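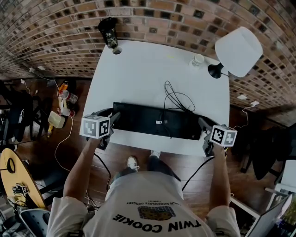

At the white table, both hands busy

Tips > Property > Before you buy at auction

A house bought at auction comes as it is. In most sales the old owner doesn't clean and doesn't repair, so the first weekend decides a lot. I bought mine in Druminen and these are my notes.

- Change the lock cylinders on the first day. Measure the old one before you go to the shop, from the screw hole to each end.
- Read every meter and write the numbers on paper. My water meter showed 1422, and later the company wanted to bill me from a lower number.
- Open the taps slowly, one after another, and let them run.

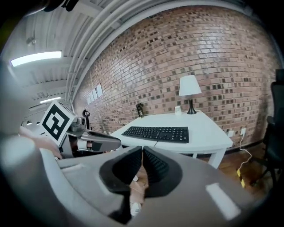

- Smell the cupboards with the doors closed for one night. If there is a smell of damp in the morning, look at the wall behind first and paint later.
- Keep 2 keys outside the house, with people you trust.
- Put all papers from the auction in one folder - the receipt, the conditions of sale, the lot page. My lot was number 103 and every office asked me for it.

For old paint on the door hinges I use warm water with soda and an old toothbrush. Leave the hinges in it until evening, then dry them well and give them a little oil.

We use cookies to remember your settings. Accept | Settings

Contact | © Werngate Home Notes | Back to top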